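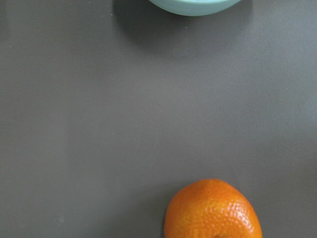

Home Data Docs Changelog Contact

Sornik Class Timetables
3 min read

Weekly timetables for open dance classes, collected from studio websites and put into one table. One row is one class slot in one term. The table covers 20 studios and 17 dance styles. Drop-in classes and term courses are both included; private lessons and exam coaching are left out.

Files

classes.csv — one row per slot
studios.csv — one row per studio
styles.csv — style names and their accepted spellings

Fields in classes.csv

slot_id: text, stable between releases
studio_id: text, joins to studios.csv
style: text, lower case, from styles.csv
level: beginner, improver, general, advanced, or blank
start_time: local time, 24-hour
minutes: whole number
price: as listed, no currency sign
drop_in: 0 or 1

A blank level means that the studio gave none. It should not be read as "general", which studios use for mixed-ability classes.
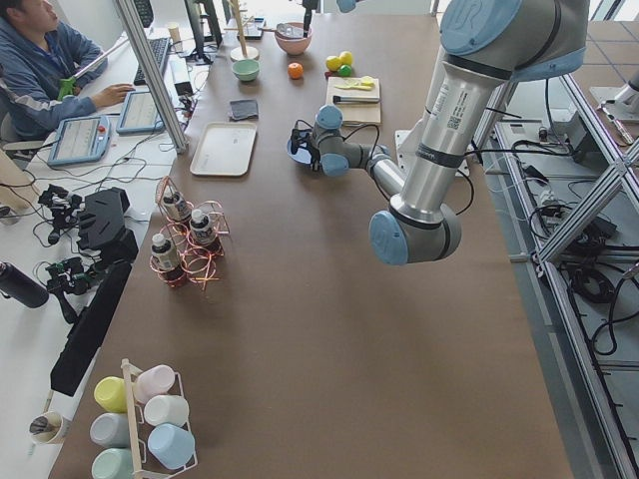
Duplicate slots are matched on studio, room, start time and style, in that order. Style alone is a weak key. "Contemporary" and "modern" are often listed side by side by the same studio and taught as separate classes. The lemon and the other yellow fruit behind the cutting board pose the same problem: a rule that merges on color leaves one entry where there should be 2. Slots that differ only in teacher are kept apart and flagged in notes.csv, which ships with the full archive only.

Prices were copied by hand and checked once. Membership rates are not recorded. Where a studio lists a range, the row holds the top of the range.

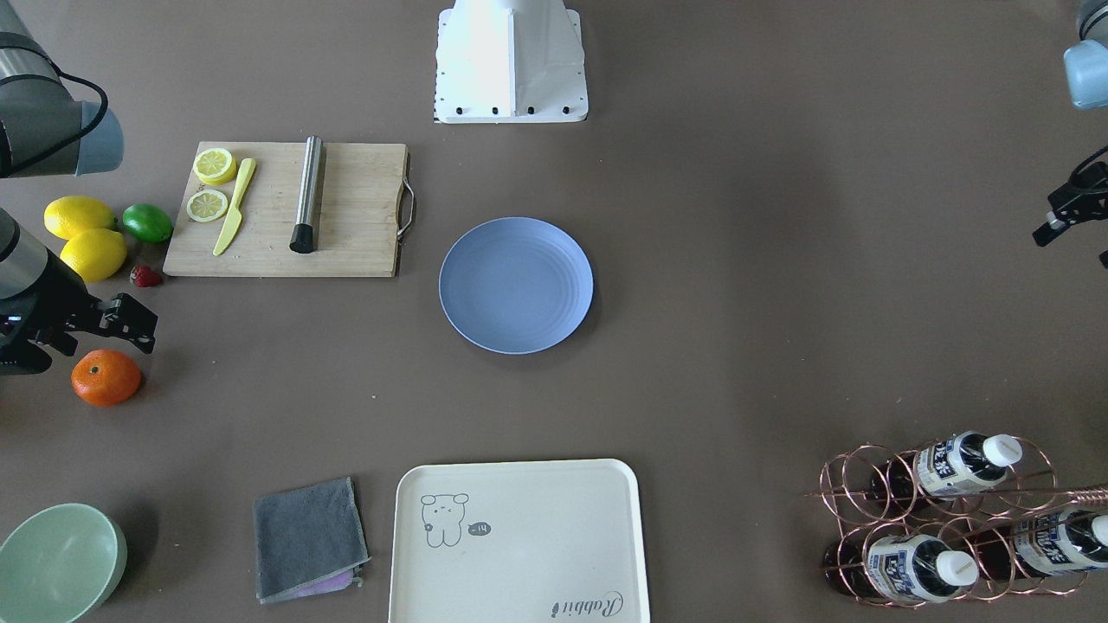
LYIMO, April — Release 2 replaces the Proltine export script with a plain CSV writer. Column order has changed; scripts that read by position will break. Read by name.

Known gaps

- Summer schools are missing for studios that publish them as PDF.
- Ballet grades are mapped to level by Stullidness, the mapping script in /tools. Adult ballet is mapped poorly.
- start_time is wrong for classes past midnight.

Corrections: open an issue with the slot_id and a link to the studio page. Batches are limited to 100 rows.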